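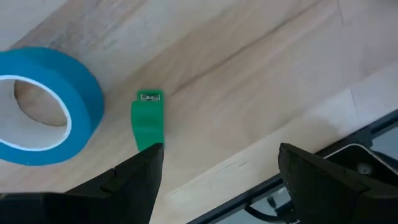
Re: [home-arms] Can they do chores yet?

Earlier on the list:

> I keep seeing clips of arms folding towels and I'd love to believe it.
> But can any of these things do a dull job in a real house, like clearing
> a desk, without a person standing over it? My Simard has been in its
> box since June and I need a reason to get it out.

Get it out of the box! I can't promise you a clean house, but I've been having more fun with desk clearing than with anything else I've tried on the arm.

My version of the job is small. Tape and a pencil sharpener on a wood tabletop, and the arm has to put them in a tray. I ran it 100 times with the Pletevik grasp code, no changes between runs, objects moved a bit each time. The tape is the easy one. A roll lying flat gives you a big ring to aim for, and one finger can go down the middle if the outside is blocked. It missed 17.

The sharpener missed 27, and I learned a lot more from those. It's small, one side slopes, and if the fingers close on the slope it squirts out like a watermelon seed. Put it close to the tape and things get really interesting, as the finger on that side has nowhere to go. What helped was letting the arm nudge the sharpener away first and then look again before grabbing. That's a couple of lines in the planner and I wish I'd tried it months ago.

So, without a person standing over it? On my table, for stuff it has met before, I now go make coffee while it works (and come back to find the sharpener on the floor now and then). Drawers, no. Anything in a heap, no. A desk with loose papers, please don't, I've had to reprint things.

Shop floor is a different story. We have a Pomitz cell at work that loads the same part into the same fixture, 2000 a shift, and it's boring in the best way. But the part always shows up in the same spot. My kids' pencils never have.

If you do set up the Simard, start with the soft fingertips and slow the close speed way down. I can send my config. Has anyone here tried the Prulluvberg pads on small plastic things? I'm curious if they hold on a slope.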